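**Unit 4 handout: How phone companies make money from people who pay first**
11 February 2026

Bring this sheet back in April, when we do the pricing game! It leans on everything below.

## Where we left off

We had just split the phone business into postpaid (you use it, then you get a bill) and prepaid (you load money, then you use it). Prepaid sounds like the poor cousin, and lots of managers treated it that way for years. I think it's the more exciting half of the business, and I hope to win you over.

## The Kitell case, short version

Kitell sells prepaid plans in two regions, Felten and Onu. Felten is a city market: short trips, lots of shops, people topping up in tiny amounts whenever they feel like it. Onu is farm country, where cash comes in after harvest and then has to stretch.

Same company, same network gear, same logo on the door. And yet the customers behave so differently that one price list can't serve both. Isn't that great? You get a natural comparison for free.

Terms you need:

- **ARPU**: average revenue per user, normally per month. Total service revenue divided by average active users.
- **Churn**: the share of users who leave in a given period.
- **Float**: money customers have loaded but not yet spent. Kitell holds the cash, but it still owes the service, so it sits on the books as a liability.
- **Breakage**: loaded money that expires unused.

Watch out for that last one. A manager who falls in love with breakage will shorten the expiry dates, and then churn climbs. Look at the two side by side, always.

## A quick worked example

Take 1000 active users in Felten, each spending $2 a month. Revenue is $2,000. Now suppose Kitell offers a bonus and average spending goes up to $3, but a quarter of the users drift off to Werari, the rival network. You have 750 users at $3, or $2,250. Revenue is up, and the slide in the board meeting looks terrific.

Now run it forward another few months at the same churn (do this by hand, it's worth it) and see how fast the gain melts away.
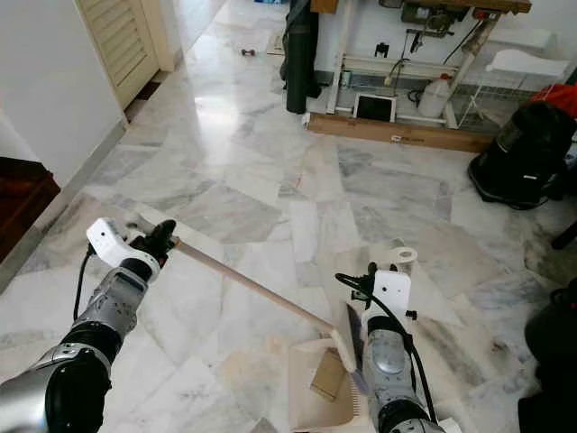

**Why does Kitell record a top-up as a liability before it counts as revenue?**
The customer has paid but hasn't received the calls or data yet. Revenue is booked as the service gets used, or when the balance expires under the plan's terms.

## For next time

Read the Onu section of the case packet and sketch a plan for a customer who has plenty of cash in one season and hardly any in the next. Half a page is fine. Wild ideas are welcome, as long as you say what each one does to float and to churn. Show your arithmetic!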